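Ticket 248: Small-item sorting, household chores evaluation
Status: Open, pending review
Opened by: Róisín Keogh, Gorham Home Automation Support
Assigned to: Primo Benedetti, Brullura policy team
Date opened: January 14, 2026

Summary of issue

The customer site (Carbone) reports that the Tokemance sorting routine does not complete the task "transfer mixed small items to box" without operator assistance. The site has requested a written statement on whether the routine may be described to residents as suitable for unattended household use.

Entry 1 (R. Keogh)

The failure was reproduced on the bench arm with the site's settings. Rigid items were transferred normally. Soft items were released early or gripped by a trailing edge. Socks and similar articles accounted for most of the stops. The grip force limit was at the default of 16 and had not been changed by the site.

The same chore performed with hand-held grippers was reviewed for comparison.

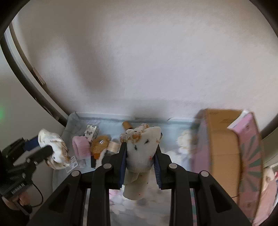
Fig. 1. White sock-like item held between the ridged blue finger pads; second gripper at left, open carton at right.

The pads are closed on the upper part of the article and the cuff hangs free below them. The routine at present selects the lowest visible edge of a fabric item, which on an article of this kind would be the cuff. It is recommended that the grasp point be moved to the body of the item.

Entry 2 (P. Benedetti)

Grasp point changed as recommended. Early release no longer occurs on single socks. The fault persists where two fabric items overlap, and a second fault has been noted at the box. The routine treats any bare area of the box floor as a valid drop location but does not recognize clear packaging, and reports the location as free when it is occupied.

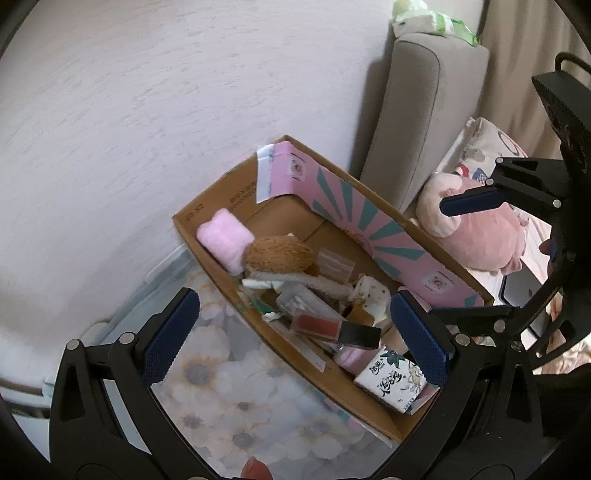

Fig. 2. Open box on flowered table covering, contents toward the near side and lower right. Note flat transparent packet beside the brown oval item.

The transparent packet and the frosted container near the middle of the pile are the classes of object concerned. Training runs for clear plastic currently number about 600, against a release requirement of 1,000.

Entry 3 (R. Keogh)

Reply issued to site. The routine may be used for rigid, opaque items with an operator present. It is not approved for unattended use with clothing or clear packaging. The site has asked whether folding will be supported. Folding is outside the scope of this ticket and should be submitted separately.

Action items

Benedetti: overlapping fabric fault, retest on current firmware.
Keogh: revise the site guide, section on permitted items.
Next review: April.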